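Berirness Serving Tray, Dark Brown: Review
Posted 7/15/23 by Angharad Dafis
Filed under: Kitchen and Table

I have been using the Berirness tray since February. I bought it to replace an old metal one that had gone wavy in the middle and rocked whenever you set it down. I paid full price.

It comes in one size and, as far as I can tell, two colors. Mine is the dark brown. It is a rectangle with rounded corners and a raised rim all the way around. There are no cut-out handles. You pick it up by the rim, and that will decide it for some people.

What fits on it

My standard load is breakfast for one: a mug, a bowl on a plate, and a napkin. All of that goes on with the plate and bowl to the right and the mug at the back left corner. The napkin gets the left side, in front of the mug.
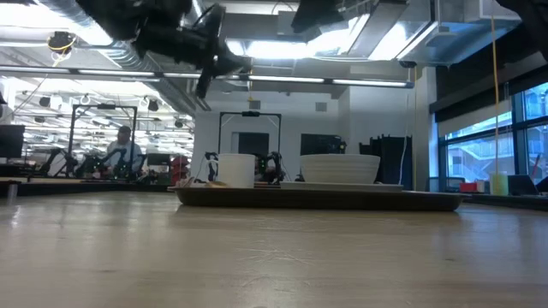
The tray from the side, with the mug on the left and the bowl and plate on the right.

The rim flares outward. From table height you lose sight of anything flat lying on the tray, but a mug or a bowl stands well clear of it. I like the flare because it gives your fingers somewhere to go. My old tray had straight sides and I had to tip it to get a hand under.

A second bowl and plate would be a squeeze. I tried serving two people from it and ended up making two trips. If you want a tray for two, the Tistadar is longer and has real handles, though Akua Quartey has one and says it won't go in any of her cupboards.

Carrying

Loaded as above, it is easy on the flat. On stairs I would like handles. The surface has a slight grip to it and my plate stays put unless I turn quickly. The mug slides more than the plate does. I have spilled coffee on it 3 times, and each time the rim kept it off the carpet.

The corners are the one part I would change. They are rounded enough that a mug pushed right into the back corner doesn't sit neatly inside. Turn the handle out to the side and it hangs a little over the rim. You get used to bringing the mug in an inch. 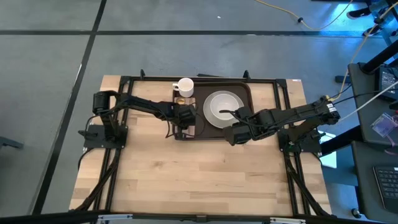 Seen from above: mug in the rear left corner, folded napkin down the left side, bowl nested on the plate.

Cleaning

Wipe with a damp cloth and dry it. The leaflet says no dishwasher and I have followed that. Crumbs collect where the base meets the rim, and a dry pastry brush gets them out. Dark brown hides tea and coffee well. It does not hide flour or dust.

Marks so far: one pale scuff underneath from the stone counter, and a faint ring from a hot pan that Elis put on it. The ring has faded but it is still there if you know where to look.

Compared with the Pugh

I borrowed a Pugh tray from Caradog Hopkin for a week. It is lighter and stacks better. The rim is very low, and I would not trust it with soup. For the sofa I would take the Pugh. For carrying things between rooms, the Berirness.

Good: deep rim, steady on a table, easy to wipe down.
Not so good: no handles, tight for two people, not for the dishwasher.

I would buy it again for one person's meals.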